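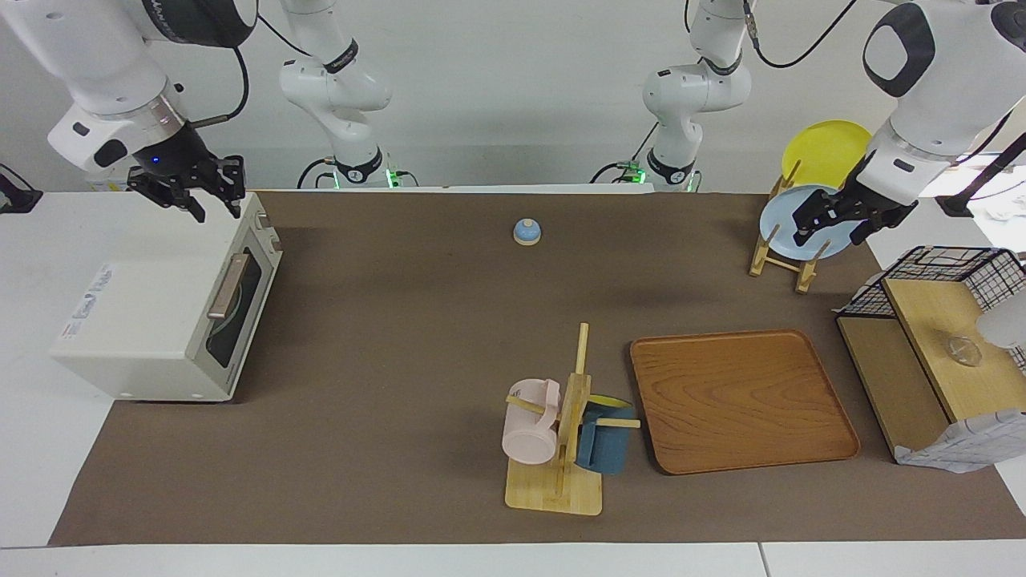 Toaster oven and dish rack, light blue plate in the rack

Tarkier Reservoir and Canal Level Gauge
by Vumthorpe

Item 2159-T. In stock. Price: $2,159 per station, sensor head and logger included. Mounting arm sold separately, see below.

Water level in feet or meters, your choice, sent to your desk or phone. For storage reservoirs, feeder canals, balancing tanks, village ponds. No moving parts in the water. One person can carry it.

What it's for

Staff gauges are fine until someone has to go read them. Road washed out, gauge board covered in silt, reader on leave, number copied wrong. The Tarkier reads the surface from overhead and logs it, day and night. Works alongside your painted gauge board. Keep the board, please. You need it to set the gauge up and to check it every month or so.

Typical buyers: irrigation districts, town water boards, farm groups at the tail end of a canal who want to know when the release has reached them. Also a couple of fish farms.

What's in the carton

Sensor head with sun shield
Logger box, lockable, two keys
Battery (shipped in its own carton, may come a day later)
Solar panel and bracket
Cable, sensor to logger, 19 ft
Desiccant packs, one in the box already, spares in the bag
Printed setup sheet. The old sheet said to set the datum last. Wrong, set it first. New sheet is yellow.

Not in the carton: mounting arm, pole, concrete, SIM card, padlock for the pole.

Specs

Measuring method: radar, downward looking
Maximum distance, sensor to water: 100 ft
Closest distance: keep it over two feet. Under that the readings jump around
Logging interval: set by user, one minute up to a day
Memory: a full irrigation season at the fifteen-minute setting, with room left
Units: feet, meters, or feet above sea level if you enter the datum
Storage volume: yes, if you load your own capacity table
Alarms: high, low, rapid drop, rapid rise, battery
Output: cell network, or Jislow radio link, or walk up and plug in
Housing: painted aluminum, gray only

Volume readings

Most asked question so level with us for a second. The gauge measures level. Volume comes from your capacity table, level on one side, storage on the other. If the table is from before the last silt survey, the volume will be off and there's nothing the gauge can do about it. You can load a new table any time, old readings get kept as level and recalculated if you tick the box.

Dead storage: enter the dead storage level on the second page and the display will show live storage separately. Useful in the dry months when people ask how much is left and mean how much is left that can be used.

No table? Leave it blank. Level only. Plenty of canal sites run that way.

Choosing a spot

Over open water at the lowest level you expect, not the highest. Common mistake. Looks great in the wet season, then by April it's measuring mud.

Clear of the gate. Turbulence below a gate gives a rough trace. Go upstream or well down the canal.

Nothing in the beam. Ladder rungs, overhanging branches, the old gauge post. A spreading cone, so the deeper the drop the wider the clear area you need. Chart on the back of the yellow sheet.

Bridges are good. Intake towers are good. Trees are not good, had one customer try it.

Mounting arm, Model 503

Sold separately. Galvanized, folds back to the rail so you can clean the sensor without leaning out over the water. Fits round or square rail. Bolts included. If you have your own bracket that's fine, the head takes an ordinary threaded fitting, but it must hang plumb. There's a bubble level on top of the head. Use it.

Jislow radio link

For sites with no cell signal. One unit at the gauge, one at the office or pump house or wherever there's power. Needs line of sight, more or less. Hills in the way means you need a repeater in between, which is just another Jislow unit on a pole with its own panel. Order it at the same time, they get paired here before shipping. Pairing in the field can be done but it's slow.

Each link handles several gauges. So if you have a reservoir gauge and a few down the canal, one office unit does the lot.

Alarms, how people set them

Low alarm on a drinking water reservoir: usually set above the level where irrigation releases stop, so there's time to put out a notice before the gates close. Your rules, your number.

Rapid drop on a canal: picks up a breach or a gate somebody opened. Don't set it too tight. You'll get a text every time the schedule changes.

High alarm: spillway sites. Set two if you can, a warning one and a real one.

Texts go to as many phones as you enter. Keep the list current. People change jobs and the alarm goes to a guy who sells tractors now.

Sharing readings with the public

There's a plain web page for each station, on or off. Shows present level, full level, and the last month as a line. No login. Some districts put the link on their notice board page and get fewer phone calls. You can hide volume and show level only. You can also delay the page by a day if your board wants to look at numbers before they go out.

Newspapers can copy from it, the figures are plain text.

Site report: Pillai

Pillai balancing tank, three gauges, all on one Jislow link. Installed before the rains. The upper gauge read high for the first week, spider web across the sensor face. Wiped off, fine after. The canal gauge below the outlet got moved one bridge downstream because of turbulance, readings settled down the same evening. Staff there still read the painted board each morning at 7 a.m. and write it in the book next to the Tarkier number. Good habit.

Upkeep

Wipe the sensor face. Dry cloth.
Check the bubble level after high winds.
Compare against the painted board monthly, write down both.
Change desiccant when the beads go pink.
Clean the panel. Dust is the main reason for battery alarms in summer.
Battery lasts a few years, hot sites less. Any same-size sealed battery will do, doesn't have to be ours.

Questions we get

Does rain affect it? Very heavy rain, a little. It averages over the reading.

Floating weeds? It will read the top of the weeds. Thin cover okay, thick mats no.

Ice? Reads the ice.

Can it measure flow? Not by itself. With a rating table for your canal section it will show an estimated flow next to the level. Same idea as the capacity table. Table has to come from you.

Will it control a gate? No. There's a contact output and people have wired it to things, but we don't support that.

Can I use my old pressure sensor too? Yes, second input on the logger. Call first with the model.

Warranty and returns

Two years on head and logger, one on battery. Lightning not covered, theft not covered. Vandalism, call us, we'll see. Returns inside a month if it hasn't been mounted. Keep the foam.

Ordering

Call or use the form. Tell us: drop from mount to lowest water, cell signal or not, feet or meters, how many stations. A photo of the site from the bank helps alot. Setup questions go to Rekha Murthy on the Vumthorpe support desk, mornings are best. After 3 p.m. leave a message and she'll call back.

Quotes for boards and districts come on letterhead with tax split out. Ask for it when you call, the form doesn't have a box for that yet.

Related items: Model 503 mounting arm. Jislow radio unit, single. Jislow pair. Spare desiccant. Painted gauge board, enameled, feet or meters.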